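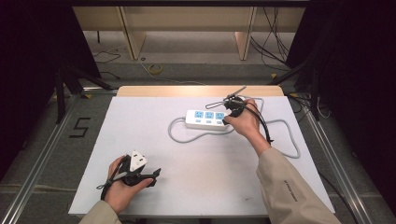 Plug task, both hand-held grippers in use. The plug is in the left jaws.

4.3 Recording the plug and power strip task

Read section 4.2 before you start. The grippers must already be paired with the Flukix recorder and the station number must match the one on your job sheet.

Setting out

1. Lay the white board on the table, inside the side rails.
2. Put the power strip near the middle of the board with the sockets facing up and the switches on the side nearest you.
3. Let the grey cable lie in a wide loop. It need not fall the same way each time. Do not coil it tightly or tape it down.
4. Check that the power strip is not connected to the mains. It must stay disconnected for the whole session.

CAUTION: Never record this task with a live power strip. Metal parts are used close to the sockets.

Recording an example

5. Pick up one gripper in each hand. Keep the black cables clear of the jaws and let them hang down past your wrists.
6. Open and close both grippers fully, twice. The recorder uses this to set the zero point.
7. Start the recording and wait for the tone.
8. Carry out the task at an even pace. If the plug slips, pick it up again with the gripper and carry on. Do not steady it with your fingers.
9. Bring both grippers back over the board, hold still until the second tone, then stop.
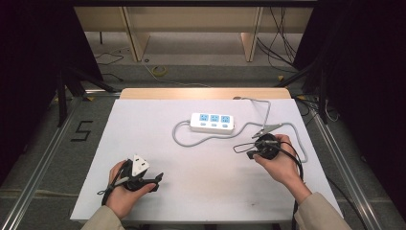
Between examples, move the power strip a little or turn it slightly. The Gotthorpe model was trained on 1,000 examples in which the strip hardly moved, and it failed as soon as the strip was turned. A full set for this task is 200 examples. Take a break after every 30.

Note: A dropped plug is still a useful example. Mark it "recovered" and keep it. Delete an example only if a tone was missed or a gripper lost its connection.

Note: If the recorder shows error 109, one gripper has lost tracking. Stop, put both grippers down on the board and repeat step 6.

Finishing

10. Enter your initials and the station number, then upload the set to the Vendholm folder.
11. Report damaged cables or worn jaws to Hatem Ashour before the next set is started.

Section last revised February 11, 2022 by Emanuel Moldovan.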